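Robot Learning from Demonstration
Handout for session 6: what does a success rate tell you?
Please read before the seminar. The worked numbers come from the Flumlow phone-placing study, which most of you have already skimmed. Bring your own copy of the results table.

The task is to put smartphones on stands with two arms. The policy is trained on demonstrations and sees only camera views. 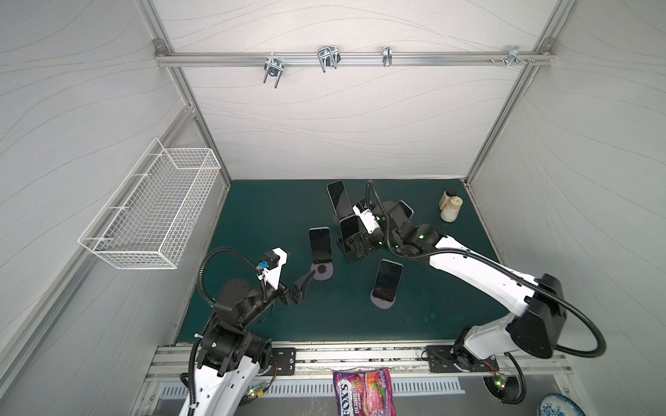
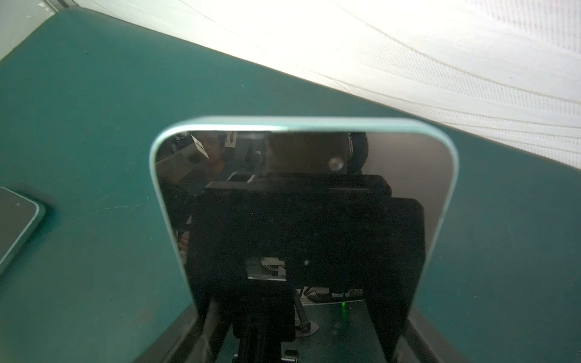
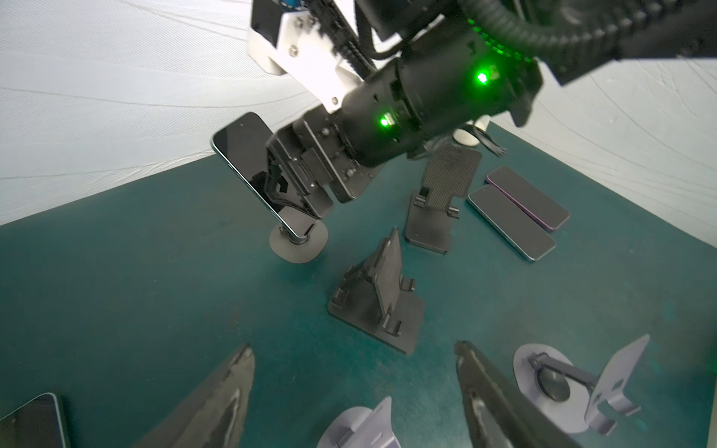
One fixed view and two wrist views, all from the same bench.

Eglė Strazds wrote back after reading the draft of this handout that I was being too hard on the study: a policy that can put a phone on a stand at all, from camera input, would have been a decent thesis a few years ago, and a teaching handout should say so before it starts picking holes. Fair enough. I have said so. Now the holes.

1. The headline number

The summary reports that the method "solves" phone placing after training on 663 demonstrations. Look for the number of test trials and you have to go to the appendix, where it is 20 per condition. Suppose the new method succeeds in two more trials than the old one. With 20 trials that is a gap of ten percentage points, and it looks splendid in a bar chart. It is also well within what you would get by running the same policy twice. Work out the interval for yourself before the seminar. Use Wilson, not the normal approximation, which behaves badly near the ends.

I don't object to small trials. Robot time is expensive and things break. I object to small trials reported without an interval and then described with the word "solves".

2. What counts as placed?

The scoring rule says a trial succeeds if the phone is "resting on the stand at the end of the episode". Questions I could not answer from the text:

Does the phone have to stay there after the gripper lets go, and for how long?
Does it count if the arm knocks over a different phone on the way?
Who scored the trials, and did they know which policy was running?

The last one matters most. A person who has spent a summer on a method will see a crooked phone as a success and, with the rival method, as a near miss. I have done this myself. The cure is cheap: save the final camera view from every trial, shuffle them, and have them scored by a person who doesn't know which is which.

Note also that the stands differ. Some have a round base, one is a folding type, one is triangular. Pooling them into one rate hides whatever is going on with the hard ones. A policy could fail on every attempt with one design and still post a respectable average.

3. Dark glass

Phone screens and mirrors reflect, and a wrist camera pointed at one picks up the gripper, and sometimes whatever or whoever is facing it. The authors claim the policy is "robust to reflections". The evidence is that it was trained on data containing reflections. That is a statement about the training set. To show robustness you would need matched trials with the shiny surface covered and uncovered, everything else held still, and those trials are missing.

There is a nastier possibility. If the person running the demonstrations is regularly visible in a reflection, a policy can learn to use them as a cue. I have no proof that this happened. The authors have no proof that it didn't, and it was their job to look.

4. The baseline

The comparison method is Brokden, run with its default settings. The new method was tuned. You will see this in most papers you read this year, and you should mark it down each time. If the authors spent a month adjusting one and an afternoon on the other, the difference between them is partly a measure of effort. Lepik would have been the fairer choice, as it was built for two arms.

For the seminar

a) Compute the intervals for both methods from the appendix table. Say whether they overlap and what you think follows from that. (Overlap alone does not settle it. Be ready to explain why.)
b) Write a scoring rule for this task that two strangers would apply in the same way. Keep it under half a page.
c) Design the covered-screen test from section 3. State how many trials you would want and what result would change your mind.

Pirkex users: the trial logs open in the viewer without conversion. Everyone else, use the plain text copies in the course folder.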